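Small parts storage and bench check
Odera workshop, Drillthorpe
December 2018
Checked by: Lilian Magesa
Copy to: Lilian Lema

1. Bench top and boards
Board lies flat, no rocking. OK.
Surface clear of swarf and offcuts. OK.
Edges free of splinters. One rough patch on the underside, sanded back and checked by hand.

2. Drawer units, wall side
Fixings tight. One screw replaced on the Tranik rack, the old one had a worn head.
Labels readable. NO -- six have faded and need doing again. Lilian L. has the label printer.
Nothing heavy stored above shoulder height. OK.

3. Carry-handle unit, yellow, nine drawers
Stands level on its feet. OK.
Handle sound, no cracks where it joins the frame. OK.
Drawers run freely and stay put when the unit is lifted. Bottom right needs a firm push to seat. Not a fail, but check it before carrying.
Clear fronts free of splits. OK.
Emptied before moving. OK.

4. Small tins and loose containers
No sharp rims. OK.
Kept away from the bench edge. OK.
Contents marked on the lid. Two tins in the cupboard had no marking. Contents sorted and put back in stock.

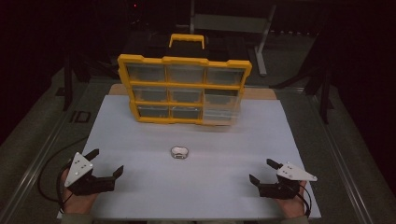
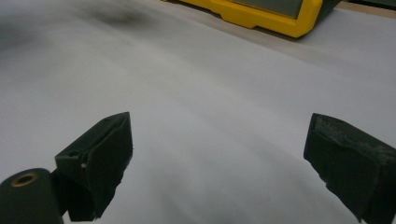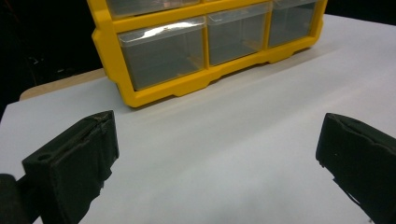

5. Floor and access
Walkway to the rear door clear. It was partly blocked in May by the Ornmont delivery boxes and I would like that not to happen again.
Mat lies flat. One corner lifts -- taped for now, new mat asked for.
Extension leads off the floor. OK.

6. Stock limits
The box of 2,000 washers is too heavy for one shelf bracket. Moved to the bottom shelf and to stay there.
No drawer filled above the lip. Three on the wall side were over and have been thinned out.

Actions
Reprint six labels -- L. Lema
Replace floor mat -- L. Magesa
Second bracket for the washer shelf, 15 mm screws, not the short ones -- L. Magesa

Sheet to go in the folder by the door when the actions are signed off.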